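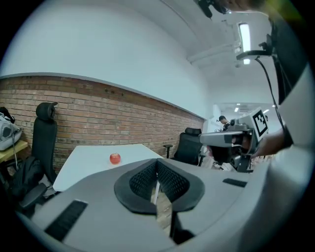 Lingyun Wei wrote to ask whether records stored flat in a warm closet can be saved, and whether the rest of a collection should be moved before August. Records in this condition can sometimes be improved, but moving the others should come first.

Storing records at home

Stand every record upright. A stack of 40 albums places enough weight on the lowest sleeves to leave ring marks on the cover art. Shelves should be divided at short intervals so that no row leans.

Keep the room below 80 degrees Fahrenheit where possible, with relative humidity between 35 and 40 percent. Attics, garages and shelves above a radiator are unsuitable.

Replace plain paper inner sleeves with lined ones. Paper sheds dust into the grooves – the older the sleeve, the more it sheds. Original printed inners may be kept behind the record in the outer jacket.

We use cookies to remember your settings. By continuing to browse the Pendmont Home Library pages, you accept our cookie policy. Accept | Manage choices

Cleaning

Brush each side with a dry carbon fiber brush before play, following the grooves. Wet cleaning is needed only for secondhand purchases and for records that crackle after brushing. Use distilled water and a soft cloth, keep the label dry, and stand the record in a rack until all moisture has gone. Household glass cleaner must not be used.

Warped records

A slight warp that does not lift the needle may be left alone. Do not place a record in an oven or under a hot iron. Badly warped copies should be taken to a shop with a flattening press.

Page reviewed July 2024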